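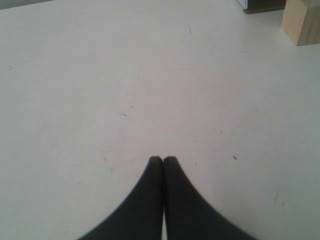 Doina Papadopoulos writes that her arm learned to wipe the counter in an evening but still misses the sponge one time in three, and asks what she is doing differently from the tips on this page. Probably the starts. If every demonstration begins with the arm in the same spot, it only learns the job from that spot.

Tips for showing a home or bench arm a job

Close the gripper fully before you start recording. Check that the fingertips meet. If one sits a little higher than the other, note it down and leave it that way until the whole set is done.

Move the sponge, cup or whatever it is a hand's width between tries. Turn it too.

Go slower than feels natural on the last inch. With a remote control, take your thumb off the stick, look, then close the fingers. When leading the arm by hand, hold it behind the wrist and keep your own fingers out of the wrist camera's view.

Do 40 good tries before you train anything. Witold Cieślak did 226 for folding a dishcloth and threw out the ones where he had paused to think. Long pauses teach the arm to pause.

Keep the lamp where it is for the whole set. A window is harder. Pull the blind, or record at two different times of day and keep both.

Specks and scuffs on a worktop can stay. Crumbs should go, as they get under the fingertips. A damp cloth with a drop of dish soap is enough for rubber tips. Let them dry before the next try.

Delete a bad try right away. You won't remember which one it was.

For the Womach remote, change both batteries at the same time. A weak one makes the wrist lag.

Next page: teaching it to put lids on jars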